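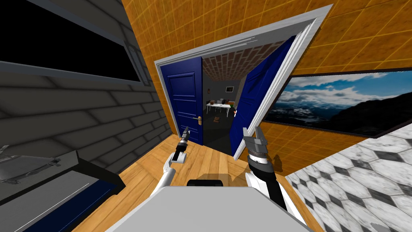
Budgeting for a two-arm mobile platform: simulation first, or hardware first?

skenwood_lab
Posts: 213

We are planning a purchase for the next financial year and I have to submit a costed request by March. The requirement is a mobile base with two arms, each with a parallel gripper, for indoor work in furnished rooms: opening doors, passing through them, picking small items off desks and floors. At present we have a simulated version of the task and no hardware at all.

The doorway task is what drives the specification. Double doors, lever handle, one leaf nearly shut and the other wide open, with a small box lying on the floor just past the threshold. The platform has to get itself through that without striking either leaf or running over the box. It has decided more of the shopping list than I expected: base width, arm reach, gripper opening, and whether we pay extra for force sensing at the wrist.

Two options on paper:

1. Buy one complete platform now from Gandholm, and use the simulator only for regression tests.
2. Spend the first half year on compute and simulator licences, then buy the arms from Iltby and a base from whoever is cheapest by then.

Option 2 is cheaper in year one. I am not convinced it is cheaper overall. Views welcome, particularly from anyone who has put either through a university purchasing office.

----

torque_ripple

Option 1, with conditions. Integration is where option 2 loses its money. You will buy two arms, a base, a power system, a mount, an emergency stop that talks to all of them, and a safety assessment for a machine that has no manufacturer. We did it that way. The arms arrived on time and sat on a bench for most of a year because the base could not supply their peak current. The replacement battery and converter were not in the budget.

If you do go with separate parts, put 40 per cent of the hardware figure aside for integration and do not let anyone in finance call it contingency. They take contingency back.

----

baseplate

Disagree with the above, at least for this task. A bundled platform fixes the base width on the day you sign. If the narrowest door in your building is narrower than you thought, you own a very expensive bench rig.

Measure the doors first. Clear opening, with the leaf at the angle it really stops at, handle included. A door that opens to 90 degrees loses its own thickness from the gap, and the handle can project into it as well. In simulation you can swing a leaf as far as the joint limit lets you. In our building half of them meet a radiator.

----

skenwood_lab

Fair point. I have door widths from the estates drawings but not the clear openings. I will go round with a tape.

The simulated doors have no closer on them. Every corridor door here has one. Does anybody have a real figure for the force?

----

baseplate

Do not use a figure from a forum. Get a spring gauge, hook it on the lever, pull at right angles to the leaf, and record the peak and the holding force separately. Then do it again with a window open somewhere. The pressure difference on our stairwell door was worse than the closer.

Whatever you measure, compare it with the arm's rating at the reach you need, not the headline payload. Payload is quoted in a pose that flatters the arm. Ask the supplier for the curve.

----

nought_point_two

I would argue for option 2 but for different reasons. A simulator tells you early which specification items do not matter. We had a wrist force sensor on the list for both arms. After a few weeks of simulated runs it was plain that only one arm ever touched the handle, and the other spent its time holding the leaf back. We bought one sensor. That paid for the workstation.

It also lets several people work at once. With one robot you have a booking sheet and an argument.

----

torque_ripple

The simulator told you one arm touched the handle because that is what you scripted or rewarded. On hardware the second arm ended up on the handle about as often as the first, in our case, because the first one kept running out of joint travel. Contact on a lever handle is exactly where I trust simulation least. Slip, latch friction and backlash in the spindle are all somebody's guess.

----

nought_point_two

It was not scripted. Joint limits were modelled, and the hardware behaved the same way on our doors. I accept that your doors are different.

----

quiet_servo

Moderately relevant: we got quotes from both suppliers last year. I will not post prices as they were under agreement, but check these before comparing totals.

- Whether the grippers are included. On one quote they were a separate line two pages on.
- Different grippers left and right. If you want a slim one for handles and a wider one for boxes, ask for a price on the mixed pair. Do not assume it is the average of the two.
- Spare fingers. They are consumables. Order them with the machine or you will raise a purchase order for each set.
- Shipping for lithium batteries.
- Warranty start date. Ours ran from dispatch, and the crate sat in customs.
- Lead time. We were quoted 96 days and that was for the base only.

----

skenwood_lab

The mixed pair is what I had in mind, so that is useful. Does the warranty survive if you fit a third-party gripper?

----

quiet_servo

Depends on the supplier. Ours said yes for the arm and no for the wrist flange, and would not define where one stopped. Get it in writing.

----

mk2_gantry

Has anyone considered hiring? Nigatu do a lease on dual-arm platforms with an option to buy at the end. You pay more in total but it comes out of running costs, and in our place that does not need the capital form. Six months on lease would answer the base width question without committing to it.

----

torque_ripple

Leasing is fine if your insurer agrees. Ours wanted to know who was liable for damage to a door. Took longer than the procurement.

----

baseplate

Also check the lease terms on modification. If you cannot drill the top deck you cannot mount your own camera mast, and then you are testing someone else's sensor layout.

----

skenwood_lab

Thanks all. Current plan, open to objections:

Measure clear openings and closer forces first. Put the results into the simulated doors and rerun the approach with two base widths. Ask Gandholm and Nigatu for the same configuration, mixed grippers, one wrist sensor with the second as an option. Iltby stays on the list for arms only if the lease falls through.

The request will have simulation compute as its own line this time. Last year it was buried under consumables and got cut with the cable ties.

----

torque_ripple

Still no integration line in that.

----

skenwood_lab

Added. Not called contingency.

----

nought_point_two

Vary the handle height and the floor friction in the reruns as well. Wood and smooth tile in the same room will give you different wheel slip when the base pulls against a closer, and if the transition falls near the door you want to know before you choose the wheels.

----

Related threads
Clear opening or nominal width for mobile bases?
Iltby arms: peak current on start-up
Lease or buy for short grants
Spring gauge recommendations
Spare gripper fingers, minimum order quantities

We use cookies to keep you logged in and to count visits. By continuing to use this forum you accept our cookie policy. Accept / Manage settings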